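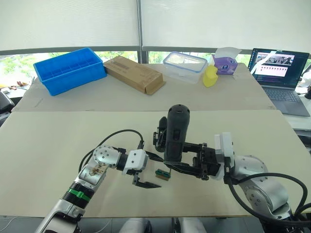 Guides > Workshop & Craft > Pen drivers

Home | Guides | Spares | Ask us | Basket

4. Using the Torkside pen driver on small things

Right, you've charged it and you've found the button (section 3 if you haven't), so let's get a screw out of something. I do nearly all my fiddly jobs with the driver held straight up and down, and I'd ask you to start that way too, even if it feels a bit stiff at first.

1. Clear yourself a patch of table. A pale top is lovely for this, as a dropped screw shows up straight away. Mine used to vanish into a brown tablecloth and I'd be on my knees with a torch!

2. Lay the piece flat with the screw facing up. If it rocks, fold a bit of kitchen roll and tuck it under the low side.

3. Pick your bit. Try it in the screw head by hand before you fit it to the driver — it should sit down snugly with no wobble. If you're torn between two sizes, go for the bigger one that still fits.

4. Push the bit into the nose until you feel it click, then give it a gentle tug.

5. Hold the driver upright and bring the bit down into the screw head. Steady the piece from the side with your other hand, fingers well away from the tip.

Note: get plenty of light on the piece itself. A bright patch right where the bit lands is worth more than a big lamp across the room, and Kenza Benkirane (who tests all our drivers) won't start without one.

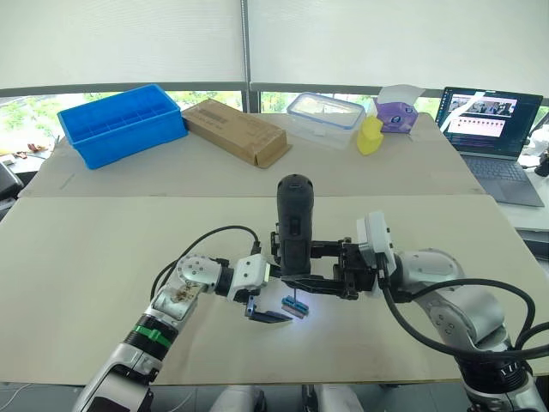 6. Press down lightly, then press the button in short bursts. Two or three little goes will do it for most small screws. Let the driver stop completely before you lift it.

7. Going back in, start the screw by hand for a turn or so, then let the driver finish. Stop as soon as it feels firm.

CAUTION: don't lean on it. If a screw won't shift, leave the driver out of it and use a hand screwdriver. Plastic threads strip very easily and I've ruined a perfectly good remote that way.

CAUTION: rest the driver for 10 minutes after 20 minutes of steady use.

Spare bits are part no. 3740 and come in a little tin.

Last updated: May 9, 2019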